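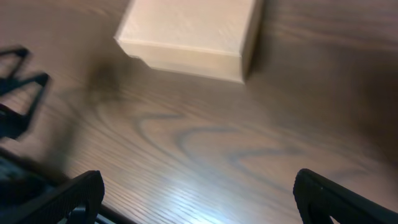 左右で違う腕を1本のレールに載せてる人いる?

自作・改造 > アーム全般
表示順:古い順

jaanus_jogi
投稿 21:14

タイトルのまんま。作業台の手前にレール渡して、左が黒い小さいほう、右が白黒の長いほう。元は左だけだったのを5月に右を追加した。やらせたいのは机の上の文房具とか小物を段ボール箱に入れるだけ。

困ってること
・左右同時に動かすと左の手首だけたまに固まる(右は平気)
・箱の縁に指を引っかける
・手首カメラの絵がブレブレ

制御はZukixの基板1枚で両方。電源は右を足したときに分けた。レールは735mm、穴は自分であけたので精度は聞かないで。
急いで書いてるので抜けあったら聞いてください

rindton_user
投稿 21:31

固まるのはバスじゃなくケーブルに一票。小さいほうの手首、配線どう逃がしてる?根元で縛ってる?

jaanus_jogi
投稿 21:40

縛ってない。机の上に大きくたるませてある。前に縛って使ってたらコネクタのとこで断線しかけたので、それからは余らせる派。右は白いリンクに沿わせて、手首のとこだけ上に逃がして輪にした。 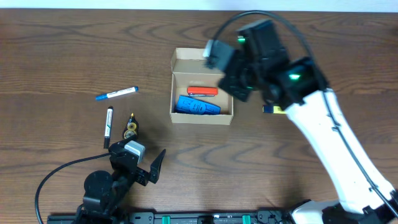 で、たるませてるぶん動くたびに机をこするんだよね。こすった瞬間に固まるならケーブル説でいいんだけど、ログ見ると固まるのは右が箱の上で待ってるときが多い。左はそのとき机の上の物を取りに行ってるだけ。ケーブル引っ張るような姿勢じゃないはず…なんだけど自信はない

Glória
投稿 21:52

ログにサーボの電圧出てる?右が待機で保持トルクかけっぱなしだと基板側の5V系が下がることがあるよ。電源分けたって言っても基板が1枚なら、GNDと信号は一緒でしょ。
うちも同じ症状で3週間つぶした。

jaanus_jogi
投稿 21:58

電圧は取ってなかった。今から足す

kenji_w
投稿 22:20

横から失礼。そもそも論で悪いけど、違う腕を混ぜるのをやめたほうが早いと思う。リーチも速度も手首の向きも違うし、キャリブレーション2回分、予備部品も2種類。同じ小型を並べれば基板の設定も使い回せる。
ウチは最初混ぜてて、結局片方売った

jaanus_jogi
投稿 22:27

予算。以上。

Tamsin L
投稿 22:41

kenjiさんのは正論だけど趣味なんだから持ってる腕使えばいいじゃんと思う。長いほうを箱の上、短いほうを手前の拾い役で固定しちゃえば、違う腕なのはむしろ都合いいよ。短いほうは自分の根元の近くだけ、長いほうは箱のとこだけ。領域かぶらせない。

kenji_w
投稿 22:49

それだと受け渡しが要るでしょ。空中で渡すのか机に置き直すのか。置き直すなら片腕で全部やるのと変わらん

Tamsin L
投稿 22:55

置き直しでいいんだって。短いほうが長いほうの届きやすい場所に寄せとく。寄せるだけなら掴まなくてもいい、指で押せばいい。

kenji_w
投稿 23:02

ペンは押したら転がるよ

Tamsin L
投稿 23:04

机にフェルト敷けば。

jaanus_jogi
投稿 23:30

フェルトは考えてなかった。木目の机ニス仕上げで、手首カメラだと照り返しの白い筋がすごい出るから、どっちみち何か敷きたかった。

電圧の件、取りあえず記録はじめました。フレーム番号3,677のとこで一回固まって、直前に右の保持電流がぐっと上がってる。電圧はまだ単位の変換まちがえてるっぽくて変な値。明日直す。今日はねる

Glória
投稿 23:38

それたぶん当たり。待機姿勢の肘を少したたんで保持を楽にしてやるといい。長いリンクを斜めに伸ばしたまま浮かせてるとつらい。
あと単位はマニュアルの表が1段ズレてる版があるから注意

rindton_user
投稿 7:12

ケーブルじゃなかったか。でも机こすってるのは直しといたほうがいい、被覆が先に逝く。レールに緑のクリップ付いてるんだからもう1個増やして左の根元で軽く受けとくとか。縛るんじゃなくて、受けるだけ。

jaanus_jogi
投稿 12:05

昼休み。クリップの件了解、同じのまだ余ってるはず。

カメラの話に戻していい?手首のやつ、露光が自動のままで、室内だと動いてる間はまともに使える絵がほとんどない。

Delphine
投稿 12:33

自動露光切って短く固定。暗くなるぶんはライト足す。これだけで相当変わるよ。
ただ箱の中は周りより暗いから、机に合わせて固定すると底がつぶれる。箱の上に来たときの絵を1枚貼ってもらえると話が早い

jaanus_jogi
投稿 19:48
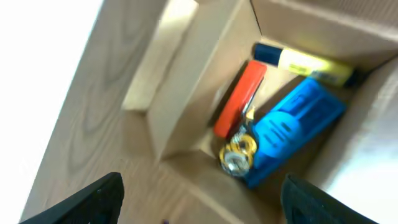

露光は固定する方向で、あとはどこに合わせるかだと思ってる。自分は箱の底優先でいいかなと。どうせ手首カメラで見たいのは掴む直前と離す直前だけだし、机のほうは頭のカメラが見てる。いまの自動だと箱の右の壁がほとんど白まで飛んでるのに、黄色い蛍光ペンの軸の字はブレで読めない。明るさは足りててシャッターが遅いだけってことで合ってる?あと青いのと橙のがほぼくっついてて、この角度だと指を入れる隙間がないのも悩み。

Delphine
投稿 20:06

合ってる。壁が飛ぶほど入ってるなら2段は詰められる。まず1/300くらい(そんな刻みが無いカメラなら近い値)にして様子見て。ゲインも固定ね、片方だけ固定するともう片方が勝手に動いて余計ひどくなる。

ライトは窓側から入れないで。左端が真っ白になってるのが何の光か知らんけど、そっちはもう十分明るい。

kenji_w
投稿 20:15

金属の輪っかのかたまり、あれは後回しにしたほうがいいと思う。金と銀が重なってて、反射で輪郭が毎回変わる。平行の指で摘もうとすると端の1個だけ引っかけて、他のまでずるずる付いてくるやつ。
最初は箱と蛍光ペンだけでちゃんと動くとこまで、が先じゃない?

Glória
投稿 20:24

> 最初は箱と蛍光ペンだけで

これは反対。簡単なのだけで詰めると把持の高さをペンの太さに合わせちゃって、後で全部やり直しになる。最初から厚みの違うの混ぜとくほうがいい。金属だけ抜くのは賛成。

kenji_w
投稿 20:29

やり直しになったことないけどなぁ。物ごとに高さ持たせればいいだけでは

Glória
投稿 20:33

その「物ごと」の登録を手でやってるんでしょ。面倒だって話をしてる

Tamsin L
投稿 20:47

フェルト案の人です。箱の縁に引っかけるほう、誰も答えてないよね?
箱のふたが奥に立ってるじゃん。あれ切るか外に折って貼っちゃえば。ふたが影作るから箱の中の明るさもムラになるし。
それと箱を机に止めてないなら両面テープで止めて。指が触るたび箱がずれたら、座標教えても意味ない。

jaanus_jogi
投稿 21:09

止めてない…。毎回手で位置もどしてた。

ふたは切りたくなくて、最後に閉めるとこまでやらせたいんだよ。閉じた箱を手首カメラで上から撮るのは試してて、それはそれで机と段ボールの境目がわかりやすい。開いた状態だとふたの影と溝がごちゃごちゃする

Tamsin L
投稿 21:15

じゃあふたの裏に白い紙。影がちょっと柔らかくなる。
閉めるのは長いほうの手の甲で押せばいけると思う、指で摘もうとしないで

rindton_user
投稿 21:22

手の甲で押すのはやめとけ、ねじの頭が出てる。段ボールに引っかかって箱ごと持ってかれる。やるなら押すとこにフェルトの端切れ貼ってから。

Tamsin L
投稿 21:24

フェルト万能。

jaanus_jogi
投稿 22:58

今日やったこと

1 箱を両面テープで固定
2 右の待機姿勢、肘をたたんだ
3 露光とゲイン固定(300の設定が無くて近いやつ)
4 左の根元にクリップ追加、ケーブルは受けるだけ

1時間まわして左は固まらず。ただ同時に2と4やっちゃったので、どっちが効いたかは不明。すまん。
箱の縁はまだ引っかける。テープで止めたら箱が逃げなくなったぶん、指のほうがぐにっと曲がるようになった。これ良くないよね?

Glória
投稿 23:05

良くない。上から入るときの開き幅を狭めて。全開のまま入れてるでしょ。物の幅+少し、で箱に入って底の手前で開く。
それとクリップ外して同じ1時間やって。切り分けないと後で泣く

kenji_w
投稿 23:11

開き幅は同意。底の手前で開くのは、隣の物をはじくから反対。

Glória
投稿 23:13

じゃあ隣と離して置けばいい

kenji_w
投稿 23:14

その離して置くのができないから今困ってるんじゃ…

Delphine
投稿 23:20

指の先を細いのに替えるって手もあるよ。Zivettiの細指の図面が共有フォルダにある、Escobedoの工房で印刷したとき穴位置だけ少しきつかったからヤスリ要る。裏に滑り止め貼るの忘れずに。

jaanus_jogi
投稿 23:34

細指いいね、図面もらいます。左の先に合うかは穴測ってから。
クリップ外しての1時間は明日やる。電圧の単位もまだ直してない、それも明日。結果はこのスレに書きます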